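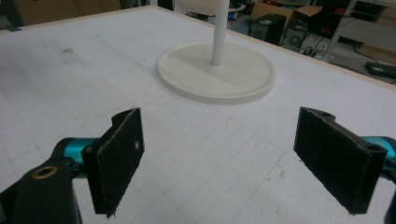

Flitach fuzzy finger pads for hand-held grippers: six months on

I look after one hand-held gripper at our workshop in Rarbridge, which mostly means I look after its fingers, and I've been meaning to write up the Flitach pads ever since I put the first pair on last September. They come in a bag of 12, so six pairs, and I'm now on my third, which I think is long enough to have a fair opinion!

The pads are black plates with a fuzzy facing, and they replaced some bare Divow ones that were lovely to look at and hopeless with anything shiny. Fitting is easy once you've done it a couple of times. Take the old pad off its mount, wipe the mount down, offer up the new one and start all the screws before you tighten any of them. (I didn't, the first time, and had one pad toeing in so badly that it gripped with a single corner. It took me most of an afternoon to work out why mugs kept swivelling.) I now close the fingers gently on a piece of card and see whether it slides out evenly from top to bottom, and if it does I nip everything up and leave it alone.

As for wear, the edges go first. They turn pale and stringy fairly early on, and I used to fret about it, but the middle of the face carries on gripping well after that. I trim the worst of the whiskers with nail scissors and brush the pads off at the end of the day with an old toothbrush. Please don't be tempted by solvent cleaner, it made one of mine go stiff as a biscuit.

While the pads are off, do give the rest of the finger a once-over. The blue joints behind them can work a little loose, and I like to wipe round the brass bushing in the body too, as fluff from the pads seems to find its way everywhere. That fluff is my one real grumble. A new pair sheds for the first few days and you'll be forever sweeping bits off a white table.

The Sharifi rubber pads are the obvious alternative and they stay much cleaner, but I found them grabby on cardboard and they marked our painted pieces. At 70 pounds a bag the Flitach ones aren't cheap, and I do wish they sold single pairs. I've still ordered another bag.

Four stars, and it would be five without the fluff.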